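홈 > 리뷰 > 작업실 장비 > 원격 조작 교시 키트

새 글 | 리뷰 | 공구 | 센서 | 중고 장터 | 질문

Zistau 양팔 원격 교시 키트 사용기

Zistau 키트를 들여놓고 지금까지 기록한 시연이 621회다. 그중 학습에 쓸 수 없어서 지운 것이 76회다. 이 정도 썼으면 장단점을 적어도 될 것 같아 정리한다. 구매는 Benavides를 통해 했고 할인이나 협찬은 없었다.

먼저 키트의 범위부터 적는다. 로봇 팔은 포함되지 않는다. 들어 있는 것은 조작자가 손에 쥐는 리더 암 한 쌍, 발 페달, 손목용 카메라 브래킷, 통신 허브, 그리고 기록 프로그램인 Flero 사용권이다. 우리는 이미 쓰던 팔 두 대에 붙였다. 지원 목록에 있는 기종이면 드라이버를 따로 만질 필요는 없다. 목록에 없는 기종은 설정 파일을 직접 써야 하는데, 설명서의 해당 부분이 두 쪽뿐이라 문의를 여러 번 하게 된다.

설치에는 하루가 걸렸다. 기계적인 조립은 오전에 끝났고 나머지는 전부 관절 영점을 맞추는 시간이었다. 리더 암과 실제 팔의 영점이 조금이라도 어긋나 있으면 페달을 밟는 순간 팔이 움찔한다. Flero에 자동 정렬 메뉴가 있지만 손목 회전축은 수동으로 한 번 더 맞추는 편이 낫다. 처음 연결할 때는 속도 제한을 가장 낮게 두고 시작하기를 권한다.

조작감은 좋은 편이다. 리더 암이 가볍고 관절마다 마찰이 고르다. 한 시간쯤 잡고 있어도 어깨가 크게 아프지 않다. 다만 손가락을 끼우는 그리퍼 레버가 작다. 손이 큰 사람은 검지가 눌린다고 했고, 나도 장갑을 끼면 레버를 끝까지 당기기 어려웠다. 힘 피드백은 없다. 물체를 얼마나 세게 쥐고 있는지는 화면과 소리로 판단해야 한다. 천이나 종이컵처럼 눌리면 모양이 변하는 물건을 다룰 때 이 점이 아쉽다.

직접 손으로 팔을 끌어서 가르치는 방식도 지원한다. 한 팔로 하는 단순한 동작, 예를 들어 서랍 열기나 버튼 누르기는 이쪽이 빠르다. 두 팔을 같이 써야 하면 사정이 다르다. 한 사람이 두 팔을 동시에 끌면 자세가 무너지고, 조작자의 손과 몸이 카메라에 계속 들어온다. 우리는 수건 접기와 병뚜껑 돌리기는 처음부터 원격으로 했다. 손으로 끌어 가르친 데이터와 원격 데이터는 속도 분포가 달라서 한 폴더에 섞지 않는다.

기록 프로그램은 무난하다. 페달을 한 번 밟으면 시작, 다시 밟으면 끝, 길게 밟으면 방금 것을 버린다. 버리기 기능이 가장 쓸모 있다. 실수한 시연을 바로 지우지 않으면 나중에 영상을 하나씩 다시 봐야 한다. 시연마다 메모를 달 수 있는데 한글 입력이 가끔 자모로 분리된다. 2021. 03. 17. 업데이트에서 고쳤다고 공지했지만 우리 환경에서는 아직 그대로다.

데이터 용량은 미리 계산해 두어야 한다. 압축을 끄면 저장 장치가 금방 찬다. 1000기가바이트 디스크를 붙였다가 한 대를 더 샀다. 압축을 켜면 용량은 크게 줄지만 시연을 끝낸 뒤 다음 시연까지 기다리는 시간이 생긴다. 기본값은 꺼짐이다.

손목 카메라 브래킷은 이 키트에서 평가가 가장 갈리는 부품이다. 같이 작업하는 Zoila Giraldo는 고정이 단단해서 마음에 든다고 하고, 나는 각도를 바꿀 때마다 나사를 다 풀어야 해서 불편하다. 한번 맞춘 각도가 시연 도중에 틀어진 적은 없다. 양팔 작업에서는 한쪽 손목 카메라에 반대쪽 팔이 크게 잡힌다. 서로 마주 보는 자세가 되면 상대 팔의 그리퍼와 카메라가 화면 가운데를 차지하고, 작업대는 구석에 조금 남는다.
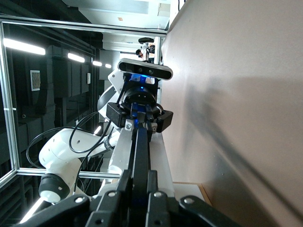 그래서 손목 카메라 두 대만으로 학습하려던 계획은 접었고, 위에서 내려다보는 고정 카메라를 하나 더 쓴다. 추가 카메라는 Flero에서 바로 인식했다. 시간 동기화도 따로 건드릴 것이 없었다.

케이블 정리용 부품은 너무 적다. 벨크로 끈 네 개가 전부인데, 손목에서 받침까지 팔 바깥으로 선을 돌리려면 모자란다. 선을 너무 짧게 묶으면 손목을 끝까지 돌릴 때 당기고, 너무 길게 두면 팔꿈치를 접을 때 다른 것에 걸린다. 우리는 Zernton에서 나오는 나선형 튜브를 따로 사서 감았다. 조명도 신경 써야 한다. 벽에 팔 그림자가 지는 자리라면 시연을 모으는 동안 등 위치를 바꾸지 않는 것이 좋다.

고장은 한 번 있었다. 왼쪽 페달의 접점이 나가서 기록이 저절로 끝났다. 교체품은 22일 만에 왔다. 그동안은 키보드 단축키로 대신했는데, 두 손이 리더 암에 묶여 있으니 옆에서 한 사람이 눌러 주어야 했다. 혼자 작업하는 곳이라면 페달을 여분으로 하나 주문해 두는 것이 안전하다.

좋은 점
- 리더 암의 무게와 마찰이 적당하다
- 페달로 시연을 바로 버릴 수 있다
- 카메라 추가가 쉽다

아쉬운 점
- 힘 피드백이 없다
- 그리퍼 레버가 작다
- 지원 목록 밖의 팔은 설명이 부족하다
- 페달 교체에 시간이 걸린다

양팔 작업을 가르칠 계획이 있고 팔을 이미 갖고 있다면 살 만하다. 한 팔로 물건을 옮기는 정도라면 손으로 끌어 가르치는 방식으로 충분하고, 이 키트는 필요 없다. 8월에 힘 센서가 들어간 리더 암이 나온다는 안내를 받았다. 기존 허브에 꽂을 수 있는지 문의해 두었고, 답이 오면 댓글에 추가하겠다.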